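Monday, October 5, 2020

Spent the weekend teleoperating the arm in the simulator again. Sadia wants 300 demos of the table task before we touch the real one, and I have 20 I'd keep.

Most of the bad ones are my fault. I come down too fast over the mat, stop, then wiggle the wrist until the gripper lines up. The policy learns the wiggle too.

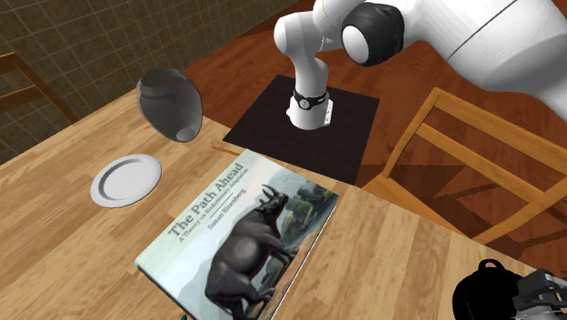 Naveed suggested cutting the speed on the controller to a third. I tried it last night and my paths got smoother, but each demo takes 2 minutes now. I'll do another batch on Thursday.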